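Give me back the cable

12/5/23

I bought my third wireless gaming headset in April, a Solberg, and I'm already shopping for a wired one. I know how that sounds. A few years ago I was the person at the party telling everyone to cut the cord, and I meant it! I'd yanked a can of ginger beer into my lap by the headphone cable once and that was enough for me. Wireless was going to fix my life.

What I got was a charging schedule. My controller needs charging, my phone needs charging, my toothbrush needs charging, and now my ears need charging as well. The Solberg claims 28 hours on the box, and fair enough, it probably did that in the first week. Last night it gave me the sad little descending chime twenty minutes into a match, and I spent the rest of the round playing in silence while my mates (I assume) shouted at me.

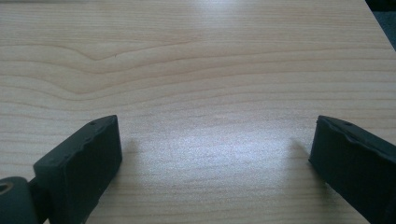 And the chime! Who decided that a headset with a dying battery should spend what's left of it playing music? My old Wiltiston had a voice that said "battery low" every minute until it went flat, right over the top of whoever was talking. I'd rather it just died with some dignity.

Then there's the dongle. Every wireless headset worth having comes with a dongle the size of a fingernail, and if you lose it you own a very expensive pair of earmuffs. I lost the Wiltiston's moving house. I wrote to the company and asked to buy another, and they told me, very politely, that they don't sell them separately. The headset cost me $195. It still lights up beautifully. It's in a drawer.

People will say "just use Bluetooth", and those people have never tried to play anything with footsteps in it. There's a lag. You see the door open and then you hear the door open, and by then you're back in the lobby. It's fine for podcasts and for mowing the lawn, and I've got earbuds for that.

Meanwhile my nephew plays on a Drurument he got for $20 in a clearance bin. It's ugly, the foam is a bit scratchy, the plug goes into the bottom of the controller and it works. He can hand it to a friend and it works for the friend too. There's no app, no firmware update, no account with a password I made up at midnight. He did snap the mic boom, and he stuck it back together with tape, and now it works with tape on it. 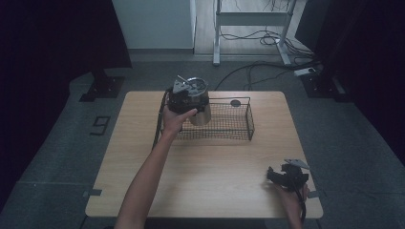

I can already hear the argument about sound quality, and sure, the pricey ones do sound better. I like a bit of bass as much as anyone. But I reckon a good wired set at half the money sounds every bit as nice, and you're not paying for a battery that's going to be rubbish in a couple of years anyway. The batteries are what really get my goat. They're glued in! I had a look at prying open the Solberg and gave up when the plastic started going white at the seam.

So the one I've got my eye on is the Zestavdale, the plain grey one with the detachable cable. If the cable goes, you buy another cable. They come in two lengths and I'm getting the long one, on account of the ginger beer.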